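Reading Mark Aloud at Goodall

The minister of the small church at Goodall has been preaching through the Gospel of Mark since April. It is slow going. By the minister's own estimate the series will take two years, and the congregation has been told as much.

We met in the church office after the midday service on 29th October. The subject was the ending of Mark, which the minister had just finished teaching to a weeknight class, well ahead of the sermons.

"Most people in the class had never noticed the note in their Bibles," the minister said. "It says the earliest manuscripts don't have verses 9 to 20 of chapter 16. They had read past it for years. One man was upset with me, as if I had taken the verses out myself."

The minister's own view is that Mark's Gospel, as we have it from his hand, stops at verse 8, with the women leaving the tomb and saying nothing to anyone because they were afraid. The longer ending was added early, perhaps in the second century, by someone who knew the other Gospels.

"I don't tell people they have to agree with me. Christians I respect think Mark wrote more and the last page was lost. Others hold that the long ending is his. What I do ask is that they look at verse 8 and take it seriously for a week before they move on."

Does an ending like that leave the resurrection in doubt? The minister said no, and was quick about it.

"Read verse 6. The young man at the tomb says, 'He is risen; he is not here.' That is as plain as anything in Matthew or Luke. Then he says Jesus is going ahead of them into Galilee, and they will see him there. Jesus had already promised that in chapter 14. Mark has shown all the way through that what Jesus says will happen does happen. So the reader knows about the meeting in Galilee even though Mark doesn't describe it."

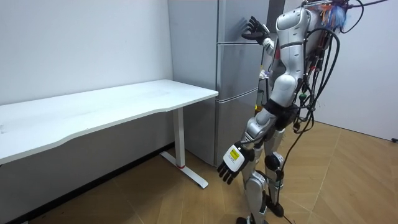
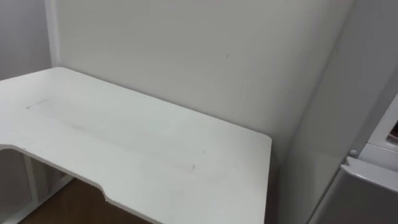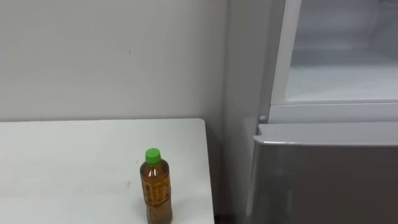 The silence of the women is harder. Some writers treat it as a failure, like the disciples running away in the garden. The minister used to preach it that way, first at Zuvska and later at Zestia, and no longer does.

"I think I was unfair to them. They stayed at the cross, at a distance, when the men had gone. They went to the tomb. The word Mark uses for fear turns up when Jesus calms the storm, and it turns up when Jairus's daughter is dying. It covers a lot of ground. At the tomb I take it mostly as awe. And the silence can't have lasted, or there would have been no church and no Gospel of Mark."

The weeknight class read the whole Gospel aloud over two evenings before discussing any of it. There were complaints about the length. The minister thinks it was the most useful thing they did – people heard how often Mark writes "immediately," and how much the pace drops once Jesus reaches Jerusalem.

"If you only ever get ten verses at a time, you can't hear that. By chapter 14 it's almost hour by hour."

I asked what the minister will do with verses 9 to 20 when the Sunday series gets there. They will be read in church, with a short explanation, and there will be one sermon on them.

"They're very old, and most of what they say is found elsewhere. Mary Magdalene is in John. The two walking in the country are in Luke. I wouldn't build a teaching on the snakes and the poison by themselves, and I'll say so from the pulpit."

The class handout, a four-page summary of the manuscript evidence with a reading list, was printed by Zetgate, and there are spare copies on the table by the church door. The next course is on the Letter of James. The minister hasn't settled on a start date, but it will begin the same way, with the whole letter read aloud at one sitting.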